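Issues Articles Authors Archive Search

Journals > Food and Language > Full text

Print this article E-mail this article

4. Red as a flavor

4.1 The problem of the answer "red"

The flavor question was the simplest item in the survey and has taken up the most space in this paper. After tasting, respondents were asked to write down the flavor of the drink in their own words. We had expected cherry, strawberry, raspberry and a scattering of refusals, and the coding sheet drawn up in June had five categories to match. It had no row for "red." Of the 637 respondents, a large share wrote exactly that, some in capitals, and one underlined it twice as if we had been slow to catch on.

Our first response was to treat these answers as missing data. This was convenient for a short time. The second coder pointed out that a respondent who writes "red" has left nothing out, and that "cherry" is at least as odd a thing to say about the Soltmont drink, whose label promises fruit in the artwork and makes no further mention of it in the ingredients. We restored the answers and gave them their own row. The orange drink caused no such trouble, English having settled the matter long ago by using one word for both.

Earlier work on flavor naming mostly assumes that color gets in the way of taste. The taster sees red, expects berries and reports berries. Under this account the word "red" should turn up only as a failure, when the taster has looked at the cup but can't get as far as a fruit. Our respondents didn't seem to be stuck. They wrote quickly, and many of them went on to rank the drinks by how red they tasted, a scale we had not offered and had no plans to analyze. Figure 3 gives the color in question.
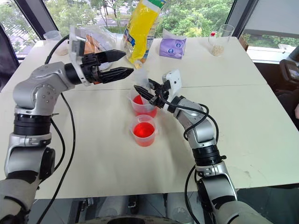

Figure 3. Red liquid in small clear plastic cups.

One respondent at the Follberg site objected to the question itself, writing that red was what her whole family had always called it, that blue was the other one, and that people who said "cherry" were showing off. We quote her at second hand because the original runs to both sides of the answer sheet. Her view was shared, at shorter length, by much of the Follberg group.

4.2 Who says "red"

Age explains less than we hoped. Respondents born before 2000 used the word a little less often than those born after, but the gap closes once childhood drinks are taken into account. People who grew up with powdered mixes say "red" at any age. People who grew up with Saengthong syrup, sold in bottles with a picture of a specific berry, tend to name the berry, though they do not agree on which berry it is. The label has been redrawn more than once, and memory has kept all the versions.

Site mattered more. At Verkar, where the tasting took place in a library meeting room, respondents gave longer and more careful answers, among them "hibiscus, faint" and "a stewed quality." None of the drinks contained hibiscus. We suspect the shelves. At Follberg we used a sports hall between practices, and the typical answer there was one word long.

We also had 27 sheets on which the flavor was given as "pink." These came from tasters of the weaker dilution and we take them to be a measurement, and a rather good one. The same dilution was called "less red" by others and "disappointing" by a few. For the tables in Section 5 we have counted "pink" as a color answer and "disappointing" as no answer, a decision that one of our reviewers described as harsh. The full list of answers, with spelling left alone, is in Appendix B.

4.3 Wording of the follow-up item

Respondents who wrote "red" were then asked, "Red like what?" We regret the phrasing. Most of them wrote "like red," and several added a question mark of their own - aimed, we assume, at us. A later version asked which fruit the drink was closest to and produced a tidy spread of berries, along with one tomato. Since the later item supplies the idea of fruit before asking about it, we report its results separately and lean on them as little as possible.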